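Assunto: Re: as máquinas já arrumam a casa?
Data: 13 de agosto de 2018
Lista: Automação doméstica e pequena oficina

Caros colegas, respondo com algum atraso, e desde já peço desculpa pelo meu português, que aprendi em adulto. 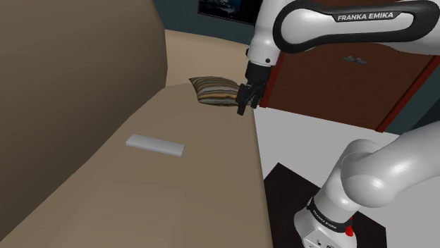
Trabalho há seis anos com braços de manipulação, primeiro na oficina da Halvorsen e agora no projeto Drunedgate, onde o nosso tema é a arrumação da sala. Na semana passada escreveu-se nesta lista:

> A Bamico já tem máquinas que embalam peças durante
> o turno inteiro sem ajuda. Se conseguem isso, por que
> razão não conseguem pôr uma almofada no lugar? Parece-me
> um problema de preço e não de técnica.

Permito-me discordar em parte. Na linha de embalagem a peça chega sempre na mesma posição e tem sempre a mesma forma. Uma almofada muda de forma quando os dedos a apertam, e o sofá também cede um pouco. Uma pessoa corrige isto sem pensar. O nosso programa tem de decidir onde apertar, com que força e quando largar.

Em simulação fizemos 156 tentativas de pegar na almofada e levá-la para o outro lado do assento. Correram bem 70. As falhas mais frequentes foram a almofada que escorrega ao levantar e a pinça que toca no assento antes de fechar. Em 14 casos o braço parou porque não encontrou um caminho livre junto ao encosto. Convém lembrar que o tecido simulado é muito mais simples do que o verdadeiro.

Quanto ao preço, concordo que pesa, mas um braço mais barato teria hoje as mesmas dificuldades. Para a oficina eu já recomendaria a compra, se as peças forem rígidas. Para casa, ainda não.

Em outubro queremos repetir o ensaio com tecido real. Alguém tem experiência com as pontas de borracha da Flalluton? Interessa-me sobretudo saber se marcam o pano.

Com os melhores cumprimentos a todos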